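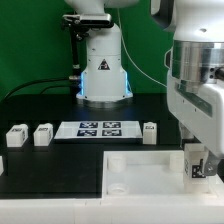

Teaching the arm by hand, week three

Home Notes Projects About Contact
Search this blog Go

July 7, 2023

I promised to write more about the Jelmont work, so I try to do it before I forget the details.

The task sounds very small. There are white blocks with printed markers, and a tray with round places in it. A person guides the arm, the arm remembers, and later it should repeat the same thing alone. We want 300 good demonstrations before we train anything. Until now I have 289 recorded, but 76 of them I must throw away. In most of the bad ones I was too slow near the tray, and the arm learns my hesitation also.

At first I moved the arm with my hands. It is pleasant for big motions, but when the gripper comes down to a block, my own arm is pushing it a little to the side. Alun Hopkin told me to try the remote control for the last part — he did the same on the Hadance project in March. I did not like it for two days. Then I began to like it. The motion is cleaner and my shoulder does not hurt in the evening.

Some things I learned, for my own memory:

The flat board with the four markers must not move between recordings. I touched it once with my sleeve and lost a whole morning.

I start the blocks from different places on the black table every time. If I am lazy and put them always in the same place, the robot only knows this place.

The green backdrop behind the table gets folds, and I stopped ironing it.

I also let the gripper wait a short moment at the block before it lifts. With a pause of 800 milliseconds my demonstrations are easier to cut into parts afterward.

Next I want to ask a colleague from Gittins to record a set, to see how different her hands are from mine. Maybe hers will be better, and I will have to be polite about it.

Recent posts
Notes on the Jisbridge software, part 2
Why I print my markers bigger now
My first week with two arms
A short list of English words I mix up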